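The Laundry Log

The machine at Clininmont was entered in the inventory as Washer, front-loading, one. The inventory had been drawn up by the previous tenant, Roman, and it gave the drum speed, the hose length and the date of the last filter change. It did not give the reason for the log.

Bianca Chiriac found the log in the first week. It was a school notebook with ruled columns: item, condition in, condition out, remarks. Roman had filled 2 of these books and started a third. Under remarks he had mostly written "none."

She continued it. It seemed simpler than stopping. The procedure was on the inside cover. Basket on the chair. Door open fully before loading. Dark items logged first.

"Black, one," she wrote. "Creased. Remarks: none."
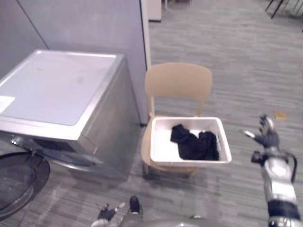
Plullthorpe, on the telephone, held that a basket should never stand on a chair. A basket belonged on the floor, where it could not fall, and in any case darks ought to go in last, after the drum had been wiped. He had run a laundry for 4 years and had not once kept a notebook.

Bianca wrote this down under remarks. It took three lines and spoiled the column.

"Did you know Roman?" she asked.

"I knew his handwriting," Plullthorpe said. "He used to send me the pages."

"Why?"

"For checking."

She waited for more, and he told her the correct dose of powder for hard water. Then he hung up.

The second item was teal. She was unsure how to enter it. Roman had used blue, green, dark, light and white, and the word teal appeared nowhere in his pages. She put "blue," crossed it out, put "green," and crossed that out too. The fold in the middle kept springing back when she pressed it flat, so under condition she wrote "resists." 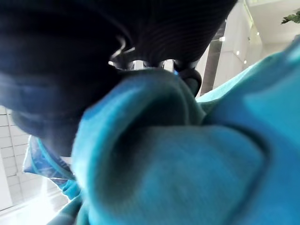
Clininmont, 28 Oct 2022

Dear Mr. Plullthorpe,

I enclose the page for checking. You will see one correction in the first column. I have let it stand so that the error can be traced.

The machine is rated for 1000 cycles before the door seal should be replaced. By Roman's count it has passed 3000. The seal looks sound to me, but I have no training in seals. Please advise.

I also found a sheet in his writing at the back of the third book. It is headed Tistau and has the same four columns, all blank except for the last. Under remarks it says, "Went by the early train. Took the gray coat." It is dated August. I have not entered it, as I could not tell which item it referred to.

Yours truly,
B. Chiriac

She read the letter twice and changed "sound" to "intact." Then she moved the basket to the table, where the light was better, and compared the contents with the page.
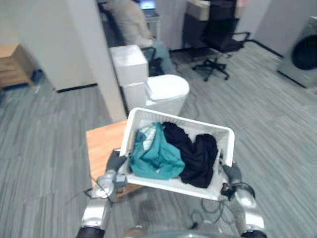 The page said black, one, and teal, one, with the two crossings-out in front of it. The contents agreed. She initialed the entry, turned to a clean page and ruled the columns for the next load, making the last one wider than Roman had.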